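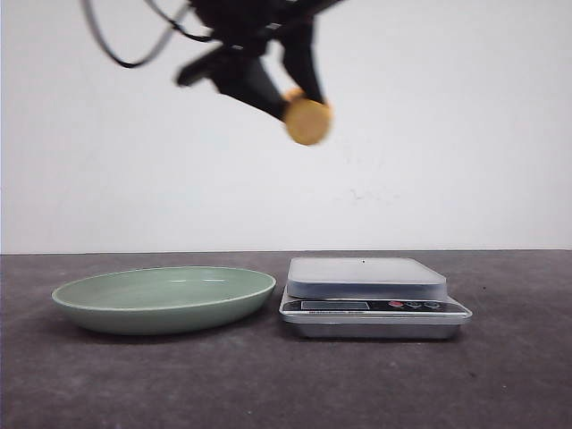 The Lakus arm with a biscuit in its gripper, between the dish and the scale.

Lakus evaluation: progress report to the Geltby small projects fund
Period covered: April to date
Prepared by Kanini Kioko, with bench notes by Yến Nông

Where we are

You gave us money to find out whether the Lakus, sold by Ositeck as a tabletop arm "for light food handling", could do light food handling. We can now report that it does some. The plan was 1,000 biscuit transfers, dish to scale and back again, under the ordinary conditions of a small bakery's packing bench. We have logged 517. That is just past halfway, in a period that was meant to end at three quarters, and the reasons are set out below with as little self-pity as we could manage.

What was delivered

The kit came in two boxes. The second held the gripper and the mains lead, so the first was not much use until it turned up. Assembly took Yến a morning. The printed guide is clear up to page nine, where it begins to describe a different model with an extra joint. Ositeck sent the right pages when asked, and to be fair to them they sent them the same day.

The teaching software, Garba, is sold separately and is the better half of the purchase. You move the arm by hand, press save, move it again, press save, and it strings the positions together. Somebody who had never touched a robot was able to teach a full dish-to-scale transfer before lunch. Editing a saved routine is another matter. There is no undo. There is a button marked "Revert", which reverts to the factory greeting, a sort of wave.

Results so far

Of the 517 transfers, 47 ended with a broken or dropped biscuit. Most of those came in the first week, when we were using the default grip setting, which we assume was chosen with something like a hammer in mind. Dropping the force to the second-lowest setting made more difference than anything else we tried, and we would like to see Ositeck ship it that way.

Placing on the scale is good. The platform is small and the arm finds it reliably, provided nobody has nudged the scale since the routine was taught. It has no means of noticing a nudge. It will put a biscuit down on the place where the scale used to be with complete confidence. Yến has since put tape on the bench, and the problem has become one of remembering to look at the tape.

Speed is the weak point in the brochure's case. At full speed the arm swings between stations faster than we like, and the breakages go up. At half speed it is gentle and a patient person could beat it. We have settled on a middling setting and written it on a card beside the power switch.

The cable deserves a paragraph of its own. It hangs in a loose loop from the arm and travels with it. It has not snagged on anything yet, but we watch it more than we watch the biscuits. The supplied clips fit a thicker cable. We have asked for others.

Money

Spending is within the grant. The one item we did not foresee is the Garba licence, which has to be renewed partway through the trial and costs 500. We have covered it from the line set aside for spare finger pads, as the original pads are wearing well. Biscuits remain under budget, the broken ones having been absorbed by staff.

What is left to do

Finish the remaining transfers, all at the middling speed and lower grip. Repeat a short run with the iced biscuits, which Ositeck's sales desk described as "no problem" in a tone we have learned to write down. Ask two of the packing staff to teach a routine from scratch without Yến in the room. Get a firm answer on the price of a replacement gripper, which has so far been quoted to us twice, differently.

We would not yet advise a small bakery to buy one. We would not tell it to cancel an order either, so long as Garba was on the same invoice. Kanini will be at the bench on Monday if anyone from the fund would like to come and see it run. Mornings are better, as the arm shares a socket with the proving cabinet.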